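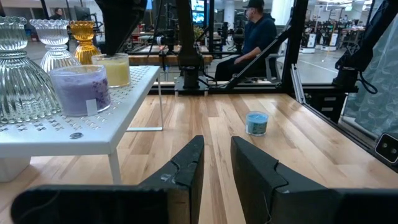 Wrist camera view, candle and glassware task. Blue jar candle on the tabletop, yellow and purple jar candles on the shelf.

Ticket: Success rate drops on shelf tasks after retraining
Project: Grava
Opened by: Emlyn Penry
Opened: 13 October 2021
Status: Resolved, one follow-up open

Problem
The Grava policy trained on the full set of 3,000 demonstrations does worse at placing candles on the shelf than the May checkpoint, which saw far fewer. Pick from the table is fine. The arm carries the jar to the shelf, stops short of the front edge, and hovers until the episode times out. Tabletop-only tasks show no change.

Expected
More data should at least match the May checkpoint on the same start positions.

Setup
Wrist camera plus one fixed camera. Same evaluation script for both checkpoints. Glassware stays on the shelf during the run so that the policy has to place next to clear objects.

Log

Entry 1
Reran both checkpoints back to back on the same station. The drop is real. Swapped stations and got the same result, so I don't think it is calibration.

Entry 2
Suspected the clear glass. Took the glassware off the shelf and left only the candles. Slightly better, still stalls. Put everything back.

Entry 3
Masked the wrist camera input at test time. The stall goes away but grasps get sloppy. Masked the fixed camera instead and the stall is still there. Whatever is causing it comes in through the wrist view.

Entry 4
Went through the new demonstrations by operator batch. The Jaltwood batch has 1,171 episodes. In 515 of them the operator pauses before crossing the shelf edge, in many cases for several seconds. The Skoder batch has almost none of this. The policy is copying the pause. From the wrist camera a paused arm looks the same from one step to the next, and with no history in the input it has no way to tell that it has waited long enough.

Entry 5
Wrote a filter that drops steps where the arm and the gripper both stay still past a threshold. First version also cut the short wait while the fingers close on the jar, and grasps failed. Added an exception for any step where the gripper command changes, plus a margin on both sides.

Entry 6
Retrained on the filtered set, everything else the same. Ran 232 evaluation episodes. Shelf placement is back above the May checkpoint and I saw no hovering at the edge. Remaining failures are mostly jars set down too close to a neighbor.

Cause
Idle steps in the Jaltwood demonstrations, learned as a place to stop.

Fix
Idle filter is now on by default in the Lewis data loader. To turn it off for a comparison, set the idle threshold to zero. Old checkpoints are not affected.

Follow-up
Try a short observation history on the unfiltered set and see if that fixes the stall without dropping data. Tracked separately. Please don't delete the raw Jaltwood episodes until that is done.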